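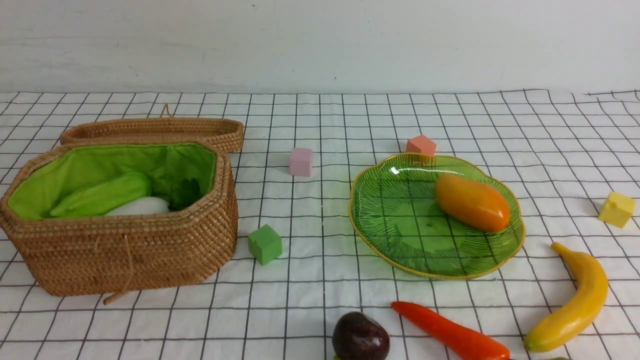

Unit 3. Recording demonstrations by remote control
Instructor: Annick Mallet. Lab sessions: Irfan Sopacua, Boyer building

Last unit we moved the arm by hand and saved the joint angles. In this one you drive it from the leader arm and stay behind the line. The data format is the same.

Task: pick up one piece of produce and set it in the basket. Leave the lid propped behind the basket. The cubes and the glass plate stay on the cloth as clutter. Do not clear them away.

Before recording
Home both arms. Check that the gripper opens fully. Smooth the worst creases in the cloth.

During recording
Start from the home pose every time. Approach from above, close, lift clear of the rim, then lower and release. If you drop the item, stop and mark the episode as failed. Do not fix it by hand while the log is running.

Vary the starting layout between episodes. A policy trained on one layout tends to learn the path and ignore the object. The carrot and the banana should also change direction, because the grasp angle depends on it.

The Kesell set from May has 570 episodes. Read the notes on pauses before you start. Work in groups of 2.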